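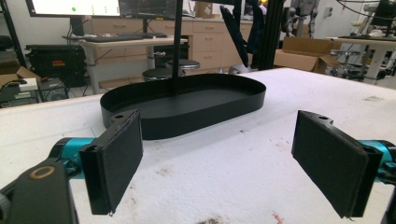
Bench notebook, stand and tray, November

9:15. Picked up from Tae-yang's list. The white bench covering has to be cleaned or replaced before we lay out the Rerutari samples. Went over it with a dry cloth first, then soapy water. Most of the gray scuffing is in the surface and isn't going anywhere. I left the far corner alone to have something to compare against.

Also on the table, the black stand with the oval tray at the bottom. Yoon-hee wants to hang the drying strips from it. Things to settle:

- whether it tips with a full load on one side
- whether the tray holds what drips off
- where it lives when we aren't using it

Tipping. Hung a 500 g weight from the top on the long side of the tray, then on the short side. Long side is fine, no lift at all. Short side, the base came up a little when I nudged the bench with my hip. Set it down and did it again, same result. Strips weigh far less than that, so I'm not worried, but load it along the length and not across.

Tray. The rim is low. Poured water in with a beaker and stopped when moving it got risky. It will take a morning's drips. It will not take somebody forgetting it overnight. Oluwaseun suggested a folded paper towel in the bottom, changed at lunch. Fine by me.

11:00. Mi-kyung came by about the covering. She has the end of a roll from Sallthorpe, same matte white, and thinks it will reach if we run it the other way. Measured and we are 2 inches short at the window end. Could put the seam under the shelf foot. Did not cut anything yet.

Tried alcohol on a test patch in the meantime. Lifted some of the lighter smudging, left a dull ring. Don't do the whole bench with it.

Screens behind the bench: please don't move them to make room. Princess has the cables routed how she wants them and it took her most of an afternoon. If you need more depth, slide the stand left.

1:40. Strips up, 11 of them, clips from the Clultirel box. They swing if the door is opened fast. Put a note on the door. Spacing is tight toward the middle and two were touching when I came back, so I moved them out by one clip each.

To do
Ask Mi-kyung whether the seam is okay with her before cutting
More clips, the small ones, 15 if they have them
Wang folder still has the old bench layout in it, swap for the new one
Change the towel in the tray before leaving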